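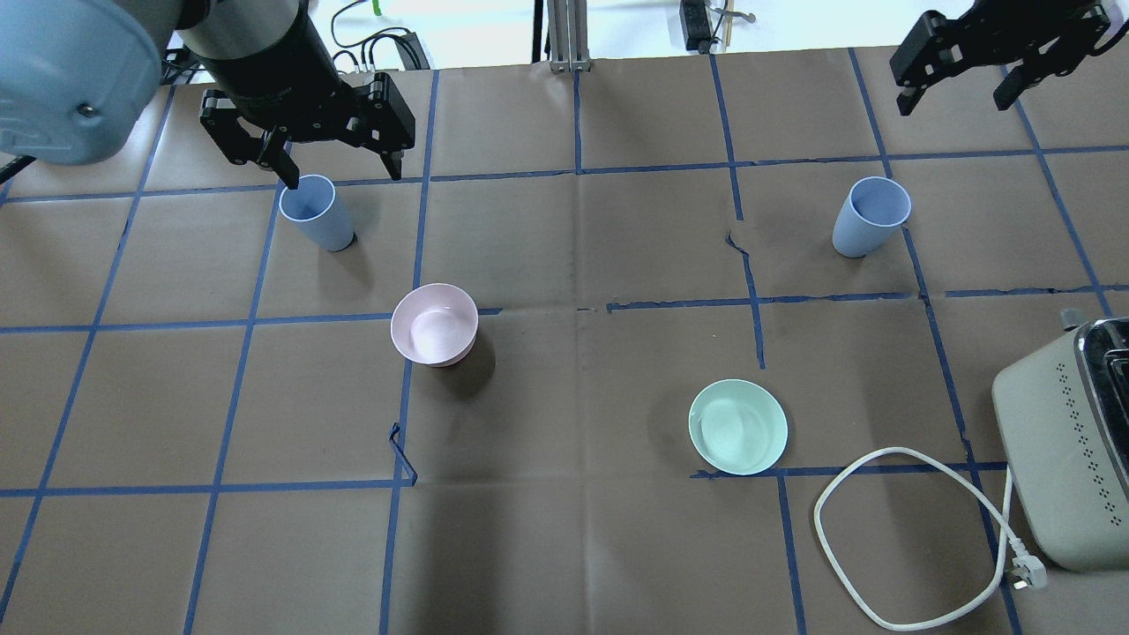

Blue cups on the taped grid.

I've been following the Ostedon story for a while now, so I was pleased to see a proper update in February. Ostedon is the small molecule from Vullel that blocks a kinase in myeloma cells, and the new mouse and cell data are out at last (I read them over a very long breakfast!).

The short version: Vullel screened 2,000 compounds, kept 33 for a closer look, and Ostedon was the one that still killed cells already resistant to the usual drugs. At 300 nanomolar it slowed growth in every resistant line they tried, and healthy marrow cells mostly carried on as normal.
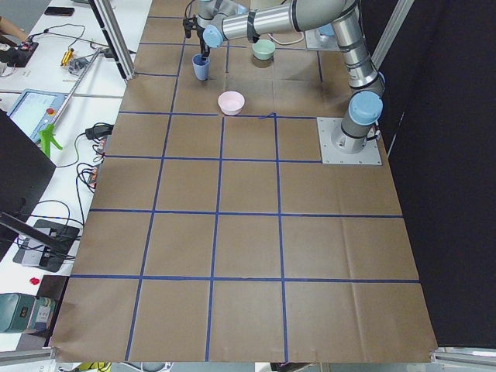

What happens next

Pinudeo, which bought the European rights, wants a first trial in people with relapsed disease. The plan is for 422 patients across two phases, and the early part is only there to find a safe dose. I do wish they'd said more about the liver readings, which get one line and a tiny table near the back. 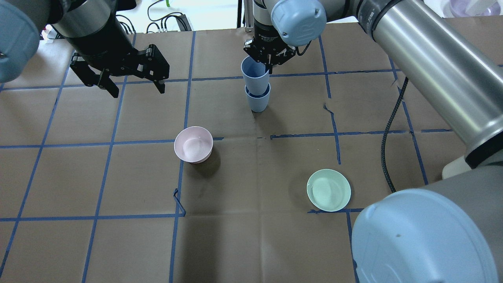
Widmer, whose own inhibitor goes after the same kinase, was cooler about it, saying that mice are kind to this class of drug and that it would wait for human blood levels before getting excited. Fair enough, though I still think the resistance data are the best I've read on this target. The dosing paper is due next and I'll write that up too, once I've got my head round the half-life figures.

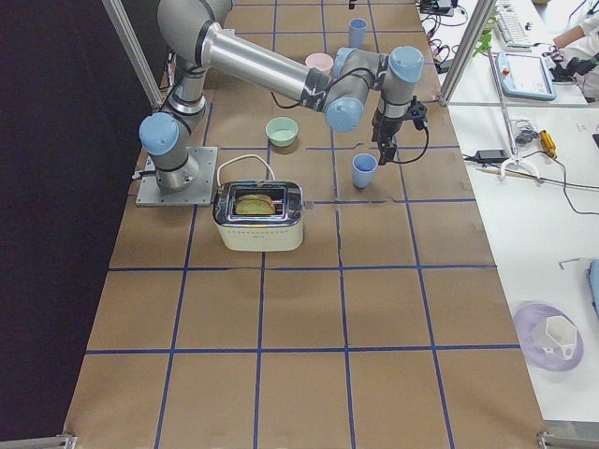 A toaster on the brown paper, with toast in the slot.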